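Sistmont Public Library, Friends Group
Minutes of the April meeting

Meeting opened at 6:30 p.m. in the reading room. Rasmus Avotiņš took the chair. March minutes were approved with one correction: the new shelving came from Buletti, not Soylu.

Money
The balance stands at $2527. The spring book sale brought in $63 less than last year. It was agreed to keep hardcovers at $1 and raise the price of boxed sets.

Roof over the children's corner
Soylu has sent a quote for the flashing and will hold the price until June. Members asked for a second quote from Rostari before the town is approached for a share of the cost.

Summer reading
100 log sheets to be printed. Prizes will be books only this year. The opening party was moved to the lawn, with the meeting room booked in case of rain.

Old catalog computers
The desktops from the catalog stations are to be offered for parts. Any drives must be taken out first. Rasmus will write to the high school.
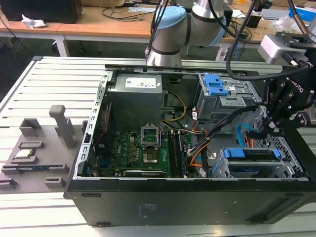
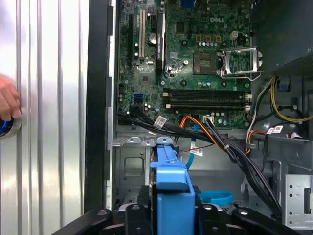
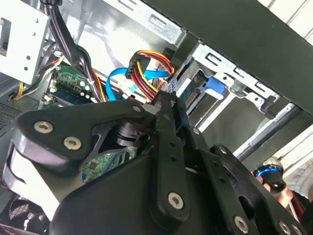
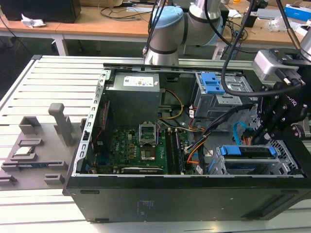 Desktop computer with the case open.

Parking
Two complaints about cars left overnight behind the building. A sign will be ordered. The request for 10 more bike spaces was put off until the town has marked the new curb.

Other business
The piano needs tuning before the recital. The key to the side door is still missing.

Meeting closed at 7:50 p.m.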